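We moved our salon's booking chat off the old web form in January. Short thread on how we set it up, in case you run a small shop and are thinking about it.

The tool is Stalo. It sits inside the chat app people already have on their phones. A customer picks a service, gets 5 open times, and taps one. No account needed.

Setup took me 90 minutes. Most of that was typing in prices and fixing the hours for our Urell location, which closes early.

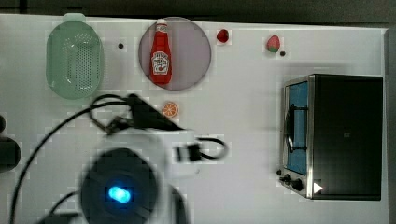

Reminders go out at 9 a.m. the day before. You can change the wording. Ours was too long at first and people skipped the part about parking, so I cut it to two lines.

I also tried Quan. It has better reports, but it asks customers for an email before showing any times. We had 42 people start a booking there in one month and drop off at that step.

One thing to watch with Stalo: if two staff share a calendar, it shows them as one person. Give each person their own calendar before you turn it on.

Waitlist is next. Will post once it has run for a few weeks.

Recent posts
Moving a price list out of a spreadsheet
Indska calendar sync: settings we use
Canned replies for after hours

Contact | Copyright | Back to top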